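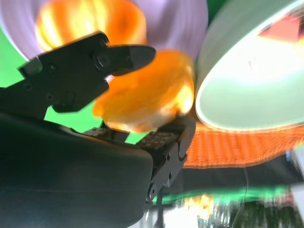 Screw head near the base of the fingertip

Small machine screws keep working loose, is threadlocker safe near plastic?

Cirnico Help > Tools and fixings
September 28, 2019

benchdrawer

I have a Wilunex folding desk lamp with two hinged arms. The joints are held by M3 machine screws that pass through a thin steel plate and into a brass insert. The insert is set in a plastic housing. After a few weeks of normal use the screws back out far enough for the arm to droop. I tighten them and the same thing happens again.

So far I have tried the following.

Tightening harder. One head is now slightly rounded, so I have stopped doing that.

Spring washers from Ghasemi in town. They made no difference that I could measure. The arm drooped again after 10 days, and before that it had been 12 or so.

A turn of PTFE tape on the thread. It feels firmer at first and then goes the same way.

The next step seems to be threadlocker. The shop sells Konov in two grades, low strength and medium strength, and the label on both says to keep it away from "certain plastics" without saying which. I do not know what plastic the housing is. There is no moulding mark on it. I need to be able to take the screws out again, as the cable runs through the joint and has already been replaced once.

Which grade, how much, and is there a risk to the housing?

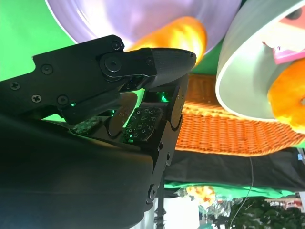 Gülizar Tuncer

Low strength. On M3 the medium grade will usually come undone, but with a rounded head you may not get enough torque on it before the driver slips. Replace that screw first whatever else you do.

The plastic question is a fair one. Liquid threadlocker is anaerobic, so it sets where air is shut out and there is metal in contact. Inside a brass insert with a steel screw it will set without trouble. Any that runs out on to the housing stays liquid and can sit there for a long time. ABS, polycarbonate and acrylic are the ones to worry about. They can develop fine cracks, mostly where the part is already under stress, and the area round a pressed insert is under stress. Nylon and acetal are normally fine. If you cannot identify the plastic, assume it is one of the bad ones.

Procedure:

Take one screw out at a time so that the arm stays in line. Clean the screw and the insert with isopropyl alcohol on a cotton bud and leave both to dry. Remove all of the PTFE tape, including the shreds at the bottom of the hole.

Put the liquid on the screw, away from the plastic. One small drop on the lower third of the thread is plenty for M3. Wipe the end of the bottle on card first, as it tends to give too much. If the hole is blind, a drop in the bottom gets pushed up past the thread and out at the top, so do not put any in the hole.

Drive the screw to its normal tightness and wipe round the head at once. Do not move the joint for 20 minutes. Full strength takes a day at room temperature and longer in a cold room.

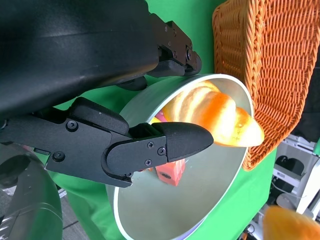 If you would sooner keep liquid away from the housing altogether, buy screws with a dry patch already on the thread. These come in two sorts. The nylon patch grips by friction and can be used several times. The dry adhesive patch releases its adhesive as the screw goes in, and should be treated as single use. For a joint you expect to open again, the nylon patch is the better choice.

One more point. A screw that acts as the pivot will be turned a little each time the arm moves, and no spring washer will stop that. Check whether there is a plain washer or a bush between the plate and the head. If there is not, fit a thin nylon washer so that the plate slides on the washer and does not drag the head round.

post317

nail varnish. done it for years on glasses and cupboard handles

Gülizar Tuncer

Clear varnish holds on a screw that carries little load. Most of it contains acetate solvents or acetone, which attack ABS faster than threadlocker does, so I would not use it on this lamp.

benchdrawer

Thanks. No washer under any of the heads, only bare plate. I have ordered nylon washers and patch screws, M3 x 8. The old screws measure 7.6 under the head, so I will check that 8 does not bottom out in the insert before tightening.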